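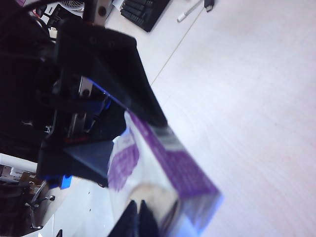

Magnesium powder subscription: canceled, but still getting charged?

Hi all, hoping someone here has been through this. Back in February I signed up for the Tidano magnesium drink mix through the Mostinard shop, the monthly plan, because it knocked a few bucks off each tub and I figured I'd want it for a while anyway. I liked it fine! It tastes like weak lemonade and I slept okay, so no complaints about the stuff itself. But I've ended up with way more than I can drink, so I went into my account and hit cancel.

The page said my plan was "paused" and gave me a reference number, 3927. I took that to mean I was done. Then another charge showed up on my card and a new order appeared in my account, number 1435, marked "preparing." I wrote to them and got one of those automatic replies with a list of help articles that don't cover it.
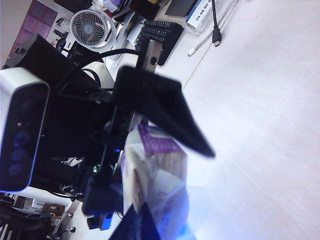
So what I'm trying to figure out is whether paused and canceled are two separate things with them, and if I can still stop order 1435 before it goes out. I also don't want to call my card company and make a big fuss if it's a button I missed. And if the tub does show up, do I refuse it or take it in and send it back? I've never returned a supplement before and I don't know if they even take them (I wouldn't want to buy one somebody else sent back, ha).

Thanks in advance, I've been going around in circles on this all evening.

Posted by lemonpeel259

tubsandtins

Yes, they're separate, and it got me too. When you press the button on the main account page it pauses the plan for one cycle and then it wakes right back up. To really end it you have to go into the plan itself, scroll down past all the "would you like a different flavor" offers, and keep saying no until you get a screen that says "ended." You should get an email with that word in it. If the email says paused, go back in and do it again.

On the order, write to them again but put the order number in the subject line and the word CANCEL in front of it. My first message just said "help with my subscription" and I think it went straight to the robot replies. The second one had the order number up front and a real person wrote back the next morning, very nice about it. They pulled the order and I had my money a few days later. I'd do it tonight if you can, once it flips from preparing to shipped they told me they can't touch it.

If it does ship, take it in and leave the seal alone. Mine had a 90 day return window for unopened tubs, it was printed on the packing slip. I don't know if yours is the same so look before you count on it. Refusing it at the door sounds easier but my neighbor tried that with a different company and the box wandered around for weeks before anyone gave her credit for it.

Save a screenshot of that paused page too, with the 3927 on it. If you do end up having to go to your card company they'll want to see that you tried.

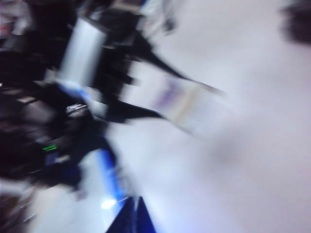 mapleandoats

I just don't do subscriptions for vitamins anymore. I had a Verhoeven one for fish oil and a Justham one for the gummies and between them I had a whole closet shelf going out of date. Now I buy one bottle when I'm down to the last week or so, and yeah it costs more, but I only pay for what I take.

Doesn't help you with the charge, sorry! I'd listen to the person above on that. Only thing I'd add is look in your spam folder, because that's where my cancel email from Justham was sitting the whole time, and it had a link in it I was supposed to click to confirm.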